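The Marmalade Ferry

The ferry from Badov to Nerby takes two hours if the wind behaves, and in March the wind does not behave. I loved it anyway. I was nineteen, I had one suitcase and a job at the Zimasix preserving kitchen, and I thought the gray water was the finest thing I had ever seen.

My aunt had found me the place. She had worked there herself before her knees gave out, and she sent me off with a pair of thick socks and one piece of advice: eat the peel. I had no idea what she meant. I ate a cheese roll on deck and got spray all over it and it was wonderful.

The room they gave me was over the kitchen. It had a bed, a hook, and a window the size of a tea tray, and the whole place smelled of hot sugar. I lay down in my coat. Somebody before me had papered the walls with twigs and berries, the kind of paper a grandmother picks, and I lay looking at it for a good long while and planned my entire life.

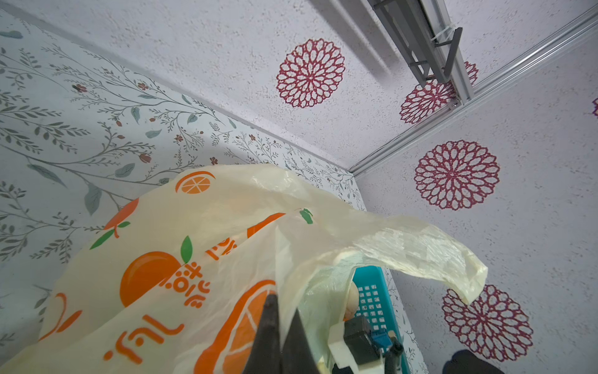 Nerby Library Evening Writers – Short Fiction

In the morning I went down to work. There were long tables and a row of copper pans big enough to bathe a dog in, and there was a woman at the head of the room in a yellow apron who ran everything. Everyone called her the Captain, so I did too. She handed me a knife and a bitter orange.

"Thin," she said.

I cut it thin. She looked at it.

"Thinner."

By noon I could do it thin enough to read through, nearly, and my fingers stung so much I had to hold them in a bowl of cold water. I was so happy! I can't tell you why. The radio was playing dance music, the windows had steamed over, and every time a pan came up to the boil the whole room turned toward it as if somebody had walked in.

They made 14 kinds of marmalade at Zimasix. There was a dark one with treacle and a pale one with lemon, and one with ginger that made your eyes water. The one that mattered was called Falcão, after the boat that used to bring the oranges. The recipe was written on the back of a customs form and hung in a frame by the door where any burglar could have read it. It wouldn't have helped him. The form said "sugar, enough" and "boil until right."

"How do you know when it's right?" I asked.

"It goes quiet," the Captain said.

I listened. All I heard was the radio and somebody dropping spoons.

For a week I listened to every pan. I put my ear so close that I singed the ends of my hair and went about smelling like a struck match. The others were kind about it. They told me what they listened for, and every one of them told me something different. One said it was like rain stopping. One said it was more like rain starting. A boy on the jar line said he couldn't hear anything at all and just watched the Captain's shoulders.

On my first day off I walked to the end of the harbor and back and bought more oranges, as if I hadn't seen enough of them. I wanted to practice. There was a little gas ring on the landing outside my room, and I had a saucepan with a loose handle, and I was going to learn to hear it if it took all night.
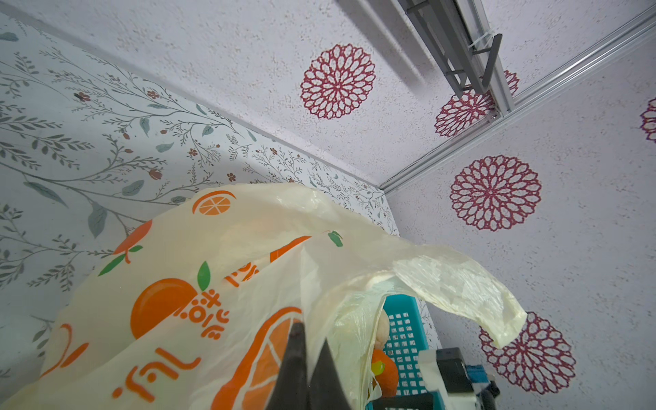

Oranges on the bag.

The first batch I burned. The second came out like soup, and I drank some of it out of a cup, and it wasn't bad. It was past midnight by then. The harbor lights had gone off and the stairs were cold, and I sat there in my aunt's socks with the last of the fruit cut up in my lap. While I waited I chewed on a strip of raw peel.

Oh, it was bitter. It was so bitter that my whole head woke up. And behind the bitterness, a long way back, came something else, like flowers on the other side of a wall. I chewed another. I understood that I had been sweetening the thing before I had met it. I put in half the sugar, then tasted, then put in a bit more, then a bit more, and I stopped when I could still taste the wall and the flowers both.

Then I turned up the gas and shut my eyes.

It spat, and then it bubbled, and then it rolled along making a fat, busy, chattering noise. I sat with it. I thought about my aunt at nineteen. She would have had good knees then, and she must have come up these same stairs two at a time. The chattering got slower. It got lower. And all at once there was a sort of hush in it, the way people hush when the band picks up their instruments, and I had the gas off before I knew my hand had moved.

I dripped a little on a cold saucer and pushed it with my finger. It wrinkled!

I yelled. I'm afraid I yelled quite loudly. Doors opened all down the corridor and people came out in blankets, and I ran around giving everyone a taste off the same spoon. Somebody fetched bread. Somebody else fetched the Captain, who lived across the yard, and she came up in rubber boots with a coat over her nightgown and stood on the top step holding out her hand for the spoon.

She took her time. She looked at the color against the lamp. She ate it and closed her eyes, and the whole landing waited, and I thought about the ferry and whether they would refund my ticket.
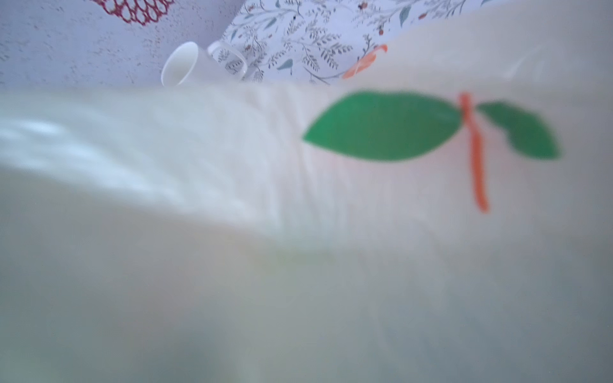
The Captain said that it was too soft, that the peel was too thick on one side, and that I was to be downstairs at five because she was putting me on the Falcão pan.

I was there at half past four. The yard was black and frosty and I could hear the boat coming in from Badov. I lit the gas myself.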